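Multemcombe Household Goods Group
Minutes, 2nd December

Minutes of the last meeting agreed. Bedding stock stands at 42 sets. Van Rooij will quote for shelving by February.

Clothing sort: agreed to do one bedroom at a time, knitwear first. 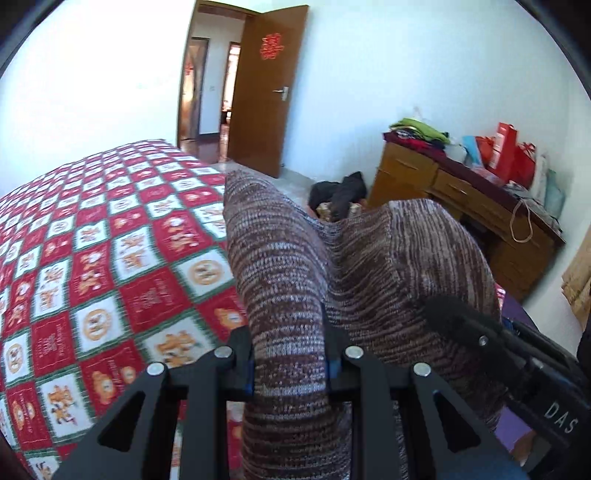

Knitwear goes in its own bag, folded once. Folded clothes can wait on the desk, as with the stack topped in bright green, but bags on the desk should be moved before sorting starts. The checkered blanket stays on the bed.

Next meeting at Treltbridge.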